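Robot club takes on the laundry, and the laundry is ahead

By our community reporter
July

Hernbridge has produced a carnival queen, a disputed recipe for plum cake and, for one summer, the loudest bandstand in the county. It may shortly add a machine that can fold a towel, provided the towel is small and everyone is prepared to wait.

The machine is the work of the Hernbridge Saturday robot club, whose members are aged between eleven and seventeen and meet in the old geography room above the library. Their arm is called Isero. The name was picked by ballot after the first choice was ruled out on grounds of taste, and the club has declined to say what the first choice was.

Isero is the club's entry for the Antoniuk Cup, a regional contest for school and youth teams which sets a different household chore each year. Last year's was laying a table. The year before it was watering a plant, an event still spoken of by those who sat in the front row. This time it is folding: each team has 20 minutes to take towels and flannels from a pile, fold them in half and in half again, and stack them on a board. Judges award points for neatness, with a deduction for anything that ends up on the floor.

The club had assumed folding would be easier than plants. Plants, after all, have to be kept alive. Cloth turns out to have opinions of its own. A block stays the shape it was when you picked it up, while a flannel becomes a new problem each time it is touched, and the arm has to look again and start its sums afresh. Most of the looking is done by a small camera near the gripper, and what it sees is saved so that members can go through it afterwards and argue.

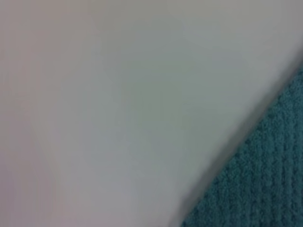 Going through it afterwards has become the larger part of the hobby. The club has 122 practice attempts on file, of which 66 are marked in the log as a fold. The log's idea of a fold is a generous one. Younger members wrote the definition, and it allows for corners that do not meet, corners that meet the wrong corners, and one result entered simply as "a sort of parcel".

The software side is known as Tidness, which began as a spelling mistake on a whiteboard and was kept because it had already been put on the T-shirts. Tidness works out where the edge of the cloth is, decides which bit to pinch and sends the arm to pinch it. When it is unsure it stops and waits for a human to press a button. In its early weeks it was unsure a great deal, and the person on button duty was able to finish most of a library book.

Things have improved since the club changed the way it practises. Members used to write out each movement in advance, in the hope that the cloth would go along with the plan. Now they guide the arm through the job by hand, over and over, and let the software learn from the recordings. It is slower and makes the wrists ache, but the folds have begun to look like folds. There is also a rota, fiercely enforced, to stop the two best folders doing all the guiding. A machine taught only by the tidy, it was argued, would have no idea what to do with a mess.

That argument was won by a narrow vote and has left some bitterness.

Edges are still the sticking point. Seen close to, the edge of a flannel goes soft and vague, and the arm has been known to take hold of two layers when it wanted one. Opinion in the club is split between a better lens, a change of lighting and moving the camera further up the arm. The lens costs money. The lighting does not, and so it is being tried first, with a desk lamp on permanent loan from somebody's landing.

Four members will travel to the final, that being the number the rules allow and also the number that fit in the car with Isero belted into the middle. The rest will follow on a screen in the library, sound off until closing time. Rival teams are said to be strong. One is rumoured to have mastered the fitted sheet, a claim treated in Hernbridge with open disbelief.

Anyone wishing to see the arm at work can call in on Saturday from 10 in the morning. The club is asking for old towels, clean, of any colour, and has requested that people stop bringing their ironing.

Comments

millpond_sue
Took my two along last week and we stayed for three folds. The last one was better than mine! The children running it were lovely and very patient with my questions, even the daft ones.

Grumpy of Station Road
In my day we folded our own towels.

oldtoolbox
@Grumpy so did I, badly. Have they tried a darker board under the cloth? Finding a pale edge on a pale table gave us no end of trouble on a packing line years ago.

tealeaf77
Is it any towels or just hand towels? I've got a bag of bath sheets going spare but they are enormous.

millpond_sue
@tealeaf77 they took my big ones and said they'd cut them down.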